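Housekeeping and Table Service, Evening Course
Notes for Session 4: Clearing, Sorting and Stacking

Tutor: Esperanza Calvo
Riladport Adult Learning, Room 43

Welcome back, everybody, and thank you for sending in your kitchen diaries. I read every one of them with a cup of tea at my elbow and enjoyed them enormously (I now know far more than I expected to about the inside of Teodoro's cupboards!). Several of you wrote that laying a table feels pleasant and clearing it feels like a punishment, so I have moved clearing forward from the end of term and we shall give it the whole evening.

Please read these notes before you come, and bring a tea towel.

1. Look before you lift

Stand at the end of the table for a moment with your hands by your sides. See what is upright, what has been knocked over, which pieces are already sitting one inside another, and where the big things are. Big bowls are the ones that catch people out, because we tend to leave them until last and then find there is nowhere to put them. Settle on a landing place for the largest bowl first and the rest of the job becomes much easier.

When I worked at Palacios we cleared 200 covers on a Saturday sort of night, and the head waiter, a very patient man, would not let a new starter touch a plate until they had told him which one they meant to pick up first. I thought it was fussy at the time. I have done it ever since.

2. Sort by shape, then by size

Colour is a great temptation with plastic tableware, especially the cheerful kind used for picnics and children's parties. Do try to ignore it. A blue cup and a blue bowl will never make a stack, however nicely they match. Put cups with cups, bowls with bowls and plates with plates, and only then sort each group by size. 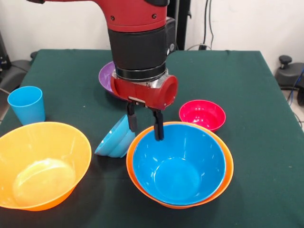
Fig. 1. Mixed plastic tableware on a green cloth, before sorting. Note the small light blue bowl on its side.

Turn a tipped bowl the right way up before you try to nest it. Pushing it in at an angle can wedge it, and then you will be standing there pulling at the pair of them while everyone watches. Feel for the foot ring underneath with your fingertips — it tells you which way is down even when you are chatting and only half looking.

Plates go by themselves. If you have a shallow piece and can't decide whether to call it a plate or a bowl, try it on top of each pile and leave it wherever it sits flatter. Cups that taper can usually be nested, but do stop at a height you can carry comfortably in one hand.

3. Practice in pairs

One partner mixes up the tableware, the other clears and sorts it, and then you swap. Take your time on the first go. The second partner should keep quiet until the end, which I realise is asking a lot of some of you.

For your diary, please write a few lines on:
which piece you picked up first, and whether you would choose it again
any two pieces that looked as if they should nest and didn't
where you put the largest bowl

Next time we move on to drying and storing, and Teodoro Campos has kindly offered to bring his Turkia stacking tins. If you can't come, leave a message at the office before 30 April.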